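Opinion
In Praise of the Odds and Ends Bin
by Rafsan Majumder
March 17, 2023

My mother kept one drawer in the kitchen that would not close all the way, and I have spent most of my grown life trying to be a better person than that drawer. I bought dividers. I bought a label maker, a Pravico, and for one long July I labeled everything in the house that would hold still. I had little boxes inside bigger boxes. I could tell you where the spare shoelaces were, and I did tell people, whether or not they had asked.

I would like to take most of it back. What I have come around to, after years of sorting, is that every home and every workshop needs one plain open bin where things that don't belong together are allowed to sit together for a while. A comb, a glove, a block of something you picked up and meant to put away. You set them down in there, you go on with your day, and the world does not fall in.

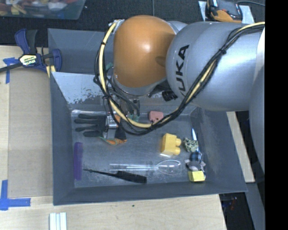

A purple comb and a black work glove sharing the floor of a grey bin.

I find I'm very fond of a bin like that one, scuffed floor and all. A scuffed bin has been used. The beautiful woven baskets I bought from Sotix are still beautiful, and I think it's mostly because we were all a little afraid to throw anything in them.

My neighbor Mrs. Wickramasinghe disagrees with me, and she is a far tidier woman than I am a man, so I should give her side. She says a mixed bin is only a decision you've put off, and that if you own 100 small things you ought to have 100 small places for them. I have seen her hall closet, and I can't argue with the results. But she lives alone, and I live with two teenagers and a dog, and when four of us come through the door on a wet evening there is simply no time for the glove hook. The glove goes where the hand lets go of it – better a bin than the stairs.

I do have rules, or really a couple of habits. The bin has to be open, with no lid, so you can see what's in it from where you stand. And it has to be shallow enough that nothing gets buried. When we lived over in Kollolton we had a deep one, and I lost a good tape measure in it for some two years. Once in a while, usually when I'm on the phone with my sister, I go through ours and carry a few things back to where they live. The comb goes upstairs. The gloves find each other, or they don't, and I leave the odd one in there a bit longer in case its partner comes home.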